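Ticket 400: guest house bookings at Skovport showing in the wrong month
Opened by: Ginevra Costa, retreat house office, Skovport Priory
Handled by: Sowmya Kamath, Trirnow support
Status: Open, waiting on customer

Ginevra Costa wrote:

Two retreat groups booked for the first week of Advent have moved themselves into December proper, on top of the oblates' weekend. I did not move them. Sister Guestmistress did not move them either, she doesn't have a login. Your calendar moved them, the morning after your update, and I would like them put back before people start turning up with suitcases.

I have tried logging out and in again, as your help page tells everybody to do about everything. No change.

Sowmya Kamath replied:

Thank you for the report. Both bookings are tied to a feast in the liturgical calendar and not to a plain date. When a feast moves, anything tied to it moves too. Could you open Settings, then Calendar source, and tell me what it says?

Ginevra Costa wrote:

It says "Gallby (shared)". Gallby is our daughter house. They keep their own dedication feast and their own everything else. Why would we be reading their calendar?
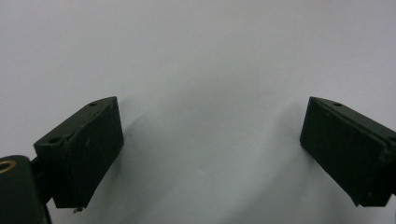

I rang them and they say they haven't touched it. They also say their bookings are fine, and I'd expect that if the thing is following their calendar.

Sowmya Kamath replied:

I can see the source was changed from "Skovport" to "Gallby (shared)" at 6.40 in the morning. The change is logged against your account. Is it possible someone in the office picked it from the list by mistake?

Ginevra Costa wrote:

At 6.40 we are at Lauds. All of us. The office is locked and I have the key. So no, I don't think it is possible, and I'd be glad if we could stop starting from there.

Sowmya Kamath replied:

Understood. I have asked the development team whether the update could have written that change under a user's name. In the meantime please try this:

1. Settings, Calendar source, choose Skovport.
2. Save, then press Rebuild feasts.
3. Leave the page open until the bar has gone.

Ginevra Costa wrote:

Done. One group went back. The other, from the parish at Jitpraphai, has stayed where it was, and now the guest list for it says 121 people. We have beds for a good many fewer than that and they asked for a small quiet weekend. 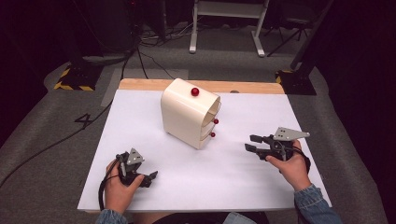 I have written the correct bookings on paper and pinned them by the telephone. The paper has not changed its mind so far.

Sowmya Kamath replied:

I believe 121 is the booking's reference number appearing in the wrong column. The group size underneath is unchanged. If you open the booking itself and not the list, you should see the correct figure.

Ginevra Costa wrote:

I do see it. "Believe" is doing a lot of work there, though. Will the kitchen sheet print the wrong figure or the right one? Brother cellarer orders from that sheet and he doesn't query it.

Sowmya Kamath replied:

I tested on a copy of your data and the kitchen sheet took the wrong one. Please don't print it for now. I have moved the Jitpraphai booking back by hand and locked it. The column fault has been passed on. Development have not yet confirmed what changed the calendar source.

Ginevra Costa wrote:

The booking is where it should be this afternoon. I'll look again after Lauds tomorrow. Please leave the ticket open until I've had an answer about 6.40.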